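### 3.2 众筹阶段目标与后续开发负担

本节讨论独立角色扮演游戏在众筹期间公布的阶段目标(stretch goals)如何影响后续的开发排期。样本来自 Rostgate 平台上已结束的 82 个项目,全部为回合制或地牢探索类角色扮演游戏。我们收集了项目主页、更新日志以及支持者留言,其中更新日志共 2,068 篇。留言只用于核对日期和承诺内容,不做情感分析。

编码沿用 Haslinger 的分类,把阶段目标分为内容类(新职业、新地城、新剧情线)、系统类(联机、模组支持、手柄适配)和实物类(布面地图、T恤、印刷手册)。一个目标同时属于两类时,按开发者在更新日志中投入篇幅较多的一类计入。

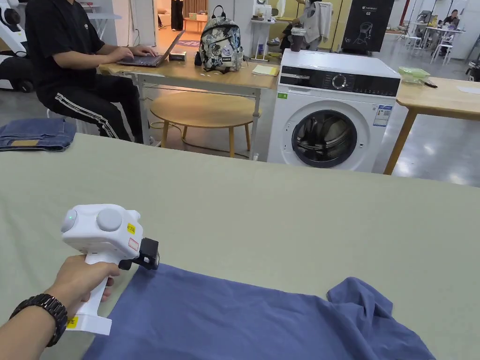 **图 3** 手持夹爪与平铺的蓝灰色T恤。

内容类目标数量最多,延期却不是最严重的。多数团队在众筹开始前已有职业或地城的草稿,目标达成后只需排入日程。Zekis 团队的做法比较典型:他们把三个新职业写进同一份设计文档,数值表共用,测试也一并进行。相比之下,系统类目标往往牵动存档格式和界面代码。Enlow 的联机模式在众筹结束后两次改写架构,原定 8 月的测试版因此推迟,单人剧情的进度也受到拖累。

实物类目标的情况较为复杂。它们不占用程序员的时间,但需要有人确认尺码、打样、核对地址。四人以下的团队通常由主策划兼任这些工作,更新日志的间隔在发货期明显拉长。Quách 工作室共有 3,938 名支持者,其中 983 人选择了含实物的档位。该工作室的更新日志在发货期内几乎只谈包装和运费,关卡设计的内容要到发货结束后才重新出现。

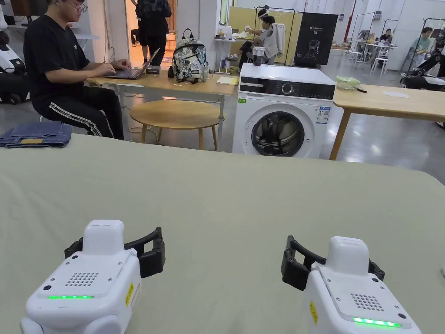

布面地图是实物类目标中争议较多的一项。支持者希望地图可以直接铺在桌上使用,开发者则要在印刷面积、折痕和底色之间取舍。底色过深时,细线标出的暗门和陷阱难以辨认;像图中桌布那样的浅灰绿色,对黑色线条和红色标记都留有足够的反差,样本中有几个团队在打样后也改用了相近的浅色。另有团队坚持仿羊皮纸的棕色,理由是与游戏内地图一致,后来又在更新日志中补发了一份可打印的黑白版本。

T恤的问题主要在尺码。项目页面通常只列出大致的尺码范围,具体选择留到众筹结束后的问卷中填写。问卷回收慢的项目,生产数量要反复调整。Mechthild Haslinger 在访谈中提到,她参与的项目曾为等待最后一批问卷而推迟下单,而同一时期的战斗平衡补丁也没有人手测试。

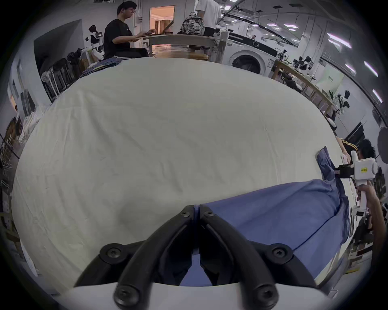

**图 4** 蓝色衣物铺在白色布单上,两把手持夹爪分别夹住衣物的一处边缘和一角。

从排期上看,三类目标的影响集中在不同阶段。内容类的工作量分布在整个开发期,系统类集中在首个公开测试版之前,实物类则集中在众筹结束后的问卷期和发货期。如果同一团队在首个测试版之前安排发货,后两类负担会叠加。Enlow 与 Quách 都出现过这种情况,前者后来把发货移到正式版之后,后者维持原计划,但删去了一条支线剧情。

需要说明的是,更新日志由开发者自行撰写,延期原因可能有所取舍。部分项目在发布后修改过旧日志,我们以平台保留的最早版本为准。未公开的内部排期不在本节的讨论范围内,相关访谈材料在 3.3 节中单独处理。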